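Section 4: Loading a Novel and Posting Your First Review

Flarken keeps your reading log and your reviews in one place, so you no longer need the envelope where you used to write "pg 212??" and then lose the envelope. This section assumes you have an account and have read at least one book. Skimming counts until step 6.

1. Open the Shelf tab and tap Add Book.

2. Type the title. If two editions turn up, choose the one with the cover you own. The movie tie-in cover is listed last, out of tact.

3. Set your Pace. The default is 30 pages a sitting. Thriller readers can raise this to 300, and the app won't comment.

4. Tap the flame icon to log a cliffhanger. You can log up to 12 per chapter. Gouveia's sea-chase novels tend to hit the limit early, and extra taps are thrown away.

NOTE: Logging a cliffhanger after midnight does not stop the bedtime reminder. It only makes the reminder shorter.

5. When you reach the last page, tap Finished. The app locks your notes for 59 minutes. This is the Cooling Period, and it was added after the first month of reviews came in entirely in capitals.

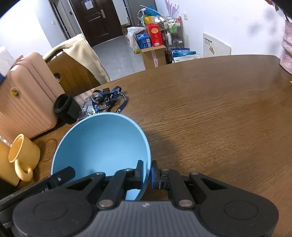

Can I turn off the Cooling Period? Only for books under Poetry, where the risk was judged to be low. Novels, novellas and anything marked "first in a saga" keep it.

6. Write your review. The box will take one sentence, but it prefers three. Say who you were rooting for and whether you were right to.

7. Mark your spoilers. Highlight the text and tap Veil. Veiled text shows as a gray bar until the reader taps it.

CAUTION: Veil covers only what you highlight. "I never guessed it was" followed by a short gray bar and then "the dentist" has been reported more than once.

8. Choose a star rating. Half stars are allowed. Quarter stars were tried in October and led to arguments.

9. Tap Post. Your review goes to your own shelf first, then to any reading circle you belong to. Romthorpe circle members will also see it in the weekly digest, Fikovum, unless you uncheck the box.

If your review fails to post, check that you aren't reviewing the sequel by mistake. The titles are often very close – publishers seem to like it that way.

Comments

pagefoxed: Step 7 should be in bold. Our circle lost the whole ending of The Salt Ladder to one bad gray bar.

Cristóvão Frade: The pace setting goes back to 30 every time I update. I don't read at 30. I have never read at 30.

marlow_b: is there a way to rate the villain separately? asking because he was the only one with a plan

Contact the Flarken help desk | © Flarken Reading Tools | Back to top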